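Home About Us Glassware Repairs Schools Contact

About Brillen

We sell and fix lab glass. Funnels, flasks, test tubes, racks, stands, the cork rings everybody loses. Small shop in Prudadthorpe, two rooms and a packing bench, mail order mostly but you can come by.

Started by Clementina Patrício, who taught high school chemistry for 12 years and got tired of waiting six weeks for one flask. First catalog was a folded sheet. The current one lists 923 items and yes, we know the page numbers are off after the burettes. Fixing that for September.

What we do

Teaching sets, mainly. 46 schools order from us now, plus a few colleges and the water testing people over at Barreto. Single pieces too, no minimum. If you break one tube, buy one tube.

Repairs: chipped rims, snapped stems, stuck stopcocks. Send it clean and DRY please. We can't take anything that's held mercury. Quote first, then we do the work, usualy back to you inside 20 days.

Racks and supports: clear acrylic racks with a drilled top plate, cork rings for round bottoms, clamps. Ask if you need an odd hole size.

Shipping goes by Fleteo. Glass gets double boxed. If it turns up broken keep the box, call us, we send another one.

How we like to set things out

Cloth down first, taped at the back. Rack on one side, round-bottom flask sitting in its cork ring, funnel in the neck before you pour anything. Leave gaps in the rack so you can get your fingers in. Same layout we teach in the free bench class, its easy to remember. 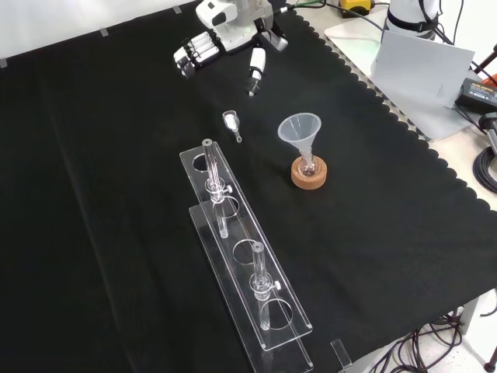

What size cork ring do I need for my flask?

Measure the flask at its widest point and tell us that number, we'll match it. The flask should sit down into the ring and not rock when you touch the neck. If you're between two sizes go with the larger one.

Anything else, call or write. Mornings are best, afternoons we're packing.

Page updated 13 April 2011

Contact Brillen, Prudadthorpe | © Brillen 2011 | Back to top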